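23rd December
By the Cirkodau books desk

I stayed up way too late with Cludholm, the new novel from Jernness Press, and I'm still a little cross about the ending - in a good way! It's a ghost story set in a ferry town, 26 chapters, most of them short.
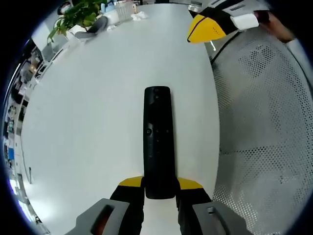 The first 100 pages are slow, I'll admit. Then the lighthouse goes dark and I was hooked. A slim black remote lay on the white table. The paperback lands at Siqueira Books this month, and I'm buying 5 for gifts.

Contact us | © Cirkodau | Back to top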